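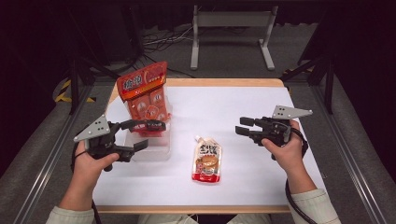
Two hand-held grippers over the white table.

Feb 7, 2024
Workshop notebook, touring car, front damper rebuild and corner weights

Car came back on the trailer with the complaint from Sølve that it will not take a set on entry to medium-speed lefts. Right front feels late, then arrives all at once. Rear is fine. Nothing in the steering trace that I can see. Brake bias unchanged from the previous outing.

Stripped the right front first. Oil was darker than the left and there was a slight smell to it. Shim stack in the order on the build sheet, no cracked shims, no debris under the compression face. Piston band scored over a short arc, not deep enough to catch a fingernail. Replaced it anyway, same for the left side so they match. Shaft runout within limit on both.

Found the likely cause at the reservoir. Gas pressure on the right front was well down on the left when I put the gauge on it. The Schrader core was seeping, bubbles with soapy water, one every few seconds. New core, new cap with O-ring. Recharged both from the same bottle with the same gauge in the same session, then left them on the bench for the afternoon and checked again. No measurable change on either.

Note for whoever does this next: connecting the gauge loses a little pressure every time. Do not compare a first reading with a third reading and conclude there is a leak. I did this in July and wasted a core.

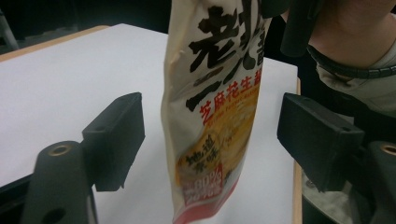
Dyno run after rebuild, both fronts, warm-up cycles first and then the standard sweep. Rebound curves lie on top of each other up to the knee. Above the knee the right is a touch firmer, inside what I would call build scatter. Compression matched all the way up. Peak force at top speed on the left was 371 N on the low-speed setting we race, right was close enough that I did not reopen it. Plots are in the shared folder under Drista, same naming as before. The old plots from the test day are in there too but they were taken with the other clevis, so the zero is shifted. Do not overlay them without correcting.

Adjuster clicks. The sheet in the truck says 20 from full hard on low-speed rebound. Counted from full hard on the bench, both sides, and the left has one click fewer in its total range than the right. Has always been like this according to Annick. We should count from full hard only and stop writing settings from full soft, otherwise the two sides end up different on paper and nobody knows which is meant.

Springs. Rated both front springs on the rig before refitting. Both read 114 N/mm over the middle of the travel. Free length equal. Paint is flaking at the bottom coil on the left where it rubs the perch, cosmetic. Packers went back in as removed. Bump rubbers are new, the old ones had taken a permanent set and the right had a split along one side. This may be part of what Sølve was feeling. With low gas pressure and a tired bump rubber on the same corner I cannot separate the two, and I am not going to build one back wrong to find out.

Top mounts: left bearing notchy when turned by hand under load. Replaced with the last one on the shelf. Order two more.
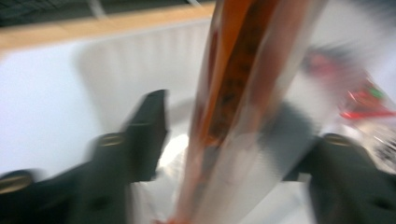
Car on the flat patch after lunch. Pads leveled, tires at cold pressure, ballast in the seat, half tank, bars disconnected both ends. Rolled it back and forward before every reading to settle it. Ride height had come up slightly at the right front, which fits with the gas pressure being back where it belongs. Took it down at the perch. Cross weight was out by a small amount after that and I chased it with the rears. Final cross is within 2 kg of the target sheet. Bars reconnected with no preload, links adjusted on the left side only.

Toe and camber checked with strings and the gauge. Front toe out as per sheet. Right front camber needed a thin shim taken out. Left front untouched. Rear toe was uneven side to side, total correct. Split it evenly. I suspect it has been that way since the rear beam bushing change at Elden, there is no toe reading by side in the notes from that event, only the total. Please write both sides down.

Torque check done on everything disturbed: damper lower bolts, top mount nuts, drop links, wheel nuts. Paint-marked in yellow. The right front lower bolt had its old mark scraped off, so make sure you are looking at the new one.

Open items:
Order Schrader cores, top mount bearings, bump rubbers. Annick has the part numbers.
Left rear damper has more hours than the other three. Strip it before the next test.
The Lysenko pressure gauge and the old dial gauge disagree at the low end. Send one of them out for calibration. Until then use the Lysenko for all gas work.
Data: ask Sølve for a back-to-back on the first run, same tires, no click changes before lap five. I want a damper histogram for the right front to put beside the last one.
The Flusine oil is down to one can. Do not mix it with the other brand to make up volume, drain and refill fully if we change.

Annick wants to try two clicks softer on front low-speed compression for the first session. I would prefer to run the sheet setting first so there is a baseline on the rebuilt units. To be settled before the truck is loaded. The damper settings are on tape on the left-hand reservoir in case the sheet goes missing again.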